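Leave the crossing at Hamell alone

30 January 2004

The county wants to take out the pelican crossing on the main road through Hamell and put in a pair of narrow refuges instead. The reason given is that drivers are being held up. I drive that road most mornings, and I think the plan is a mistake.

According to the notice on the library door, the crossing was pressed 3425 times in March last year. The people who wrote the notice seem to think this is too many. I would call it a crossing that people use. Most of them are going to the school or the health centre, and a fair number are old enough to need the full length of the green man.
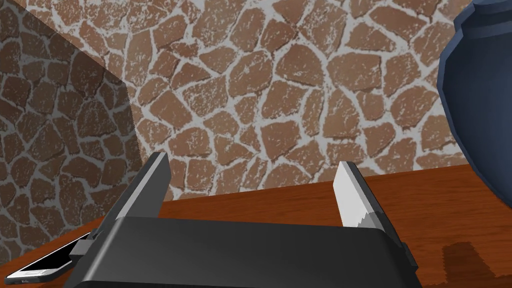
A refuge works well enough if you are quick on your feet and the traffic comes in gaps. At half past eight there are no gaps. The lorries from the Starer depot come down the hill close together, and the limit changes from 40 to 30 only 200 yards before the shops. Plenty of them are still slowing down when they pass the baker's. Standing on a strip of kerb with a pushchair while they go by on both sides is not something I would ask of anyone.

We have been told to look at Grelau, where the same change was made 2 years ago and the queues got shorter. I don't doubt it. I have also stood at the refuge there and watched people give up and walk back to the pavement they came from. They don't appear in any survey of queues.

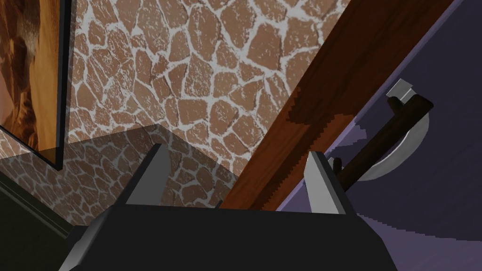
Then there is the matter of width. The road outside the chemist's is already tight, and an island in the middle leaves each lane with very little to spare. The drawings make it look generous. They would. A bus on paper is a neat box that never has to swing out. Picture a long brown board coming down at a slant between two grey fingers, and you have a fair idea of the 46 bus going through there, except that the bus has parked cars on one side and cyclists on the other.

If the hold-ups are as bad as the county says, it could start with the timing of the lights at Grewal Corner, which back the traffic up past the church whether anyone is crossing or not. That would cost very little and could be tried for a month. Comments on the present plan have to be in by the end of March, and the forms are at the library.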